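**Progress report: hand-held gripper set, upkeep and calibration**
Prepared for the Melivau program office
September 2, 2021

This covers the work on the hand-held gripper set since our April report. The request from your side was for a plain account of how the set is kept running, what has been repaired, and what money is left to spend on parts. The training side of the project is reported separately by Brusell and is left out here.

## Where we stand

The set is in daily use and has been through one full overhaul. We have logged 3,546 usable recordings since April, against a plan that was written before we knew how much time calibration would take. The pace was slow through the first weeks, then picked up once the cables and the mount were sorted out. We lost 12 working days to repairs in the period. Most of those went to one fault, described below.

The original budget line for spares was too small. We have moved money from the travel line to cover it, as agreed with the Jolex office, and no new request is attached to this report.

## The mount fault

In late spring we began to see recordings where the position of the gripper drifted during a task. It was small at first. An operator would pick up a part, set it down in the same spot, and the log would show the two points a little apart. We first suspected the tracking software and spent several days on it, including a rollback to the previous version. The drift stayed.

The cause was mechanical. The camera mount inside the gripper body is held by two small screws, and the threads in the printed part had worn. Under light handling the mount sat where it should. When the operator turned the wrist quickly, it shifted and did not always come back. Tightening the screws helped for a day or so and made the threads worse.

We replaced the printed part with one from Cuadros that takes metal inserts. The new part is slightly heavier, and the operators noticed it in the first sessions. We have had no drift of that kind since. The old parts have been kept in case the program office wants to look at the wear.

Recordings made between the first sign of drift and the repair were checked one by one. Those that could be corrected from the marker data were corrected and kept. The rest were dropped and are not in the total given above.

## Daily setup

The setup routine was rewritten after the repair and is now a single printed page kept with the equipment. In short:

- Check the gripper body for loose panels and play in the mount before power is connected.
- Look over the foam lining for tears or lifted edges.
- Wipe the marker faces with a dry cloth. No cleaning spray, which dulled an earlier set.
- Connect the cables and confirm that the adapter is seated before anyone puts on the gear.
- Record the reference pass and compare it with the previous day's.
- Start work only if the difference is inside the limit on the sheet.

The reference pass is the step that saves the most time later. The operator brings the gripper up to a marker cube from a fixed starting point, holds still, and backs away. If the result is outside the limit, the mount is checked first, then the markers, then the software. Under the old routine people went to the software first, and that is how we lost so much of the spring.

The marker cube shares the work surface with the grid plate, and both have to be in place before the reference pass begins. We had trouble with the plate being nudged between sessions, so its position is now recorded at the start of the day.

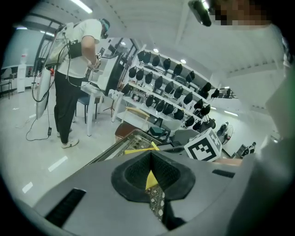
Cables remain the weak point on the backpack rigs. They hang free below the frame, and when an operator is standing at a table they can reach the floor. We have had connectors pulled partly out by a foot or a chair leg, and one cable was damaged badly enough to be thrown away. Clips along the frame have helped with the upper runs. The lower runs still need slack so that the operator can turn and bend, and we have not found an arrangement we like.

For now the rule is that the adapter goes down close to the operator and chairs are moved clear before a recording starts. A battery pack carried on the rig would remove the floor cable completely. We have asked Jolex for a price and expect to include it in the next report. Weight is the concern — operators already ask for breaks sooner with the full gear on than they did with the hand-held unit alone.

## Wear parts

The foam at the gripper opening wears faster than anything else. It compresses at the rim and begins to shed after heavy use. We now replace it after every 100 hours of recording, whether or not it looks worn. The first replacement took most of an afternoon because the old adhesive had to be scraped out of the corners. With the precut pieces it is a short job.

The vent slots in the body collect dust and are cleaned when the foam is changed. We have not seen overheating.

The head-worn units have needed little attention apart from the padding, which is washed or swapped out on a regular schedule. One strap was replaced. The buckle had cracked, probably from being overtightened.

## Spares and spending

Stock on hand is enough for the next period at the present rate of use, except for cables, where we are down to the last pair. An order is in. Printed mounts are held in reserve, already fitted with inserts, so a failed mount can be changed without waiting for Cuadros.

The repair log is now kept in the same file as the recording log. Before, they were separate, and matching a fault to the recordings it affected meant going through both by hand. The new file has more than one year of older entries still to be copied across, and this is being done as time allows.

## Next period

We plan to run a second set alongside the first once its mounts have been changed to the new type. Both will use the same setup sheet. We also want to test a shorter reference pass, if it can be done without loosening the limit, and try at least one other way of routing the lower cables.

The Jolex price for the battery pack and a revised parts list will follow when we have them.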